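How to write handling rules for a gripper cell that people will follow

Most "best practice" sheets for small pick-and-place cells are padded. The one Omden circulated in April had 52 rules, and 18 of them were the word "ensure" in front of something vague. Keep what can be checked.

Step 1. Define the start state.

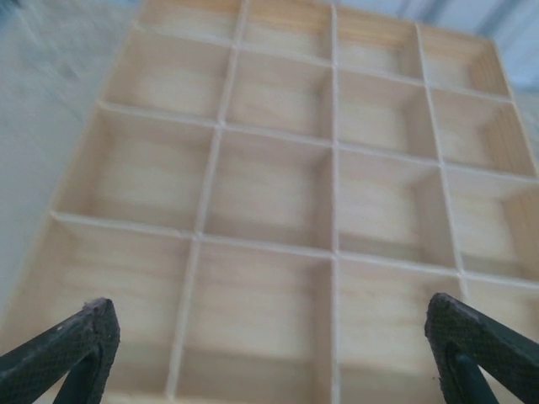

A start state is worthless if two people can read it differently. "Tray ready" means nothing. Write "all compartments empty, fingers open, tips clear of the dividers," and then somebody can look at the tray and say yes or no. Inspect the pads too. A pale speck on the corner of one tip is the sort of thing a sheet should mention by name.

Step 2. Set a grip rule for soft goods. Knits bunch up and fold over, so a single force number copied from a rigid-part spec tells you very little. State which fold may be gripped and when to let go.
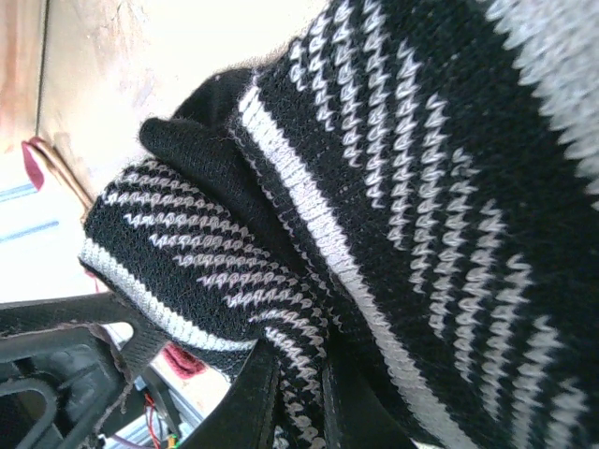

Bastos wrote in to object that his site logged 906 picks under one fixed force limit and saw no need for a fold rule. Fine, but he didn't say how many garments he tried.

Step 3. Say what counts as placed. Name the surface and the allowed overlap.
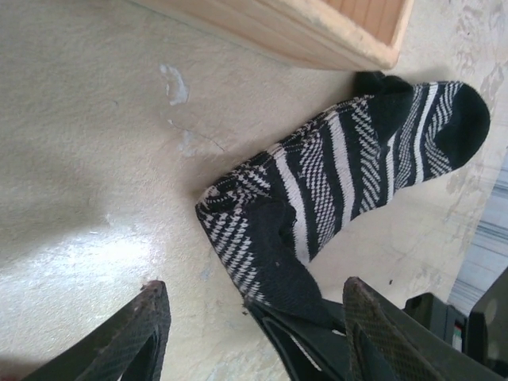
Patterned knit on the tabletop, next to the wooden box.

Step 4. Delete any rule that has no check beside it.

We use cookies to improve your visit. Accept | Manage settings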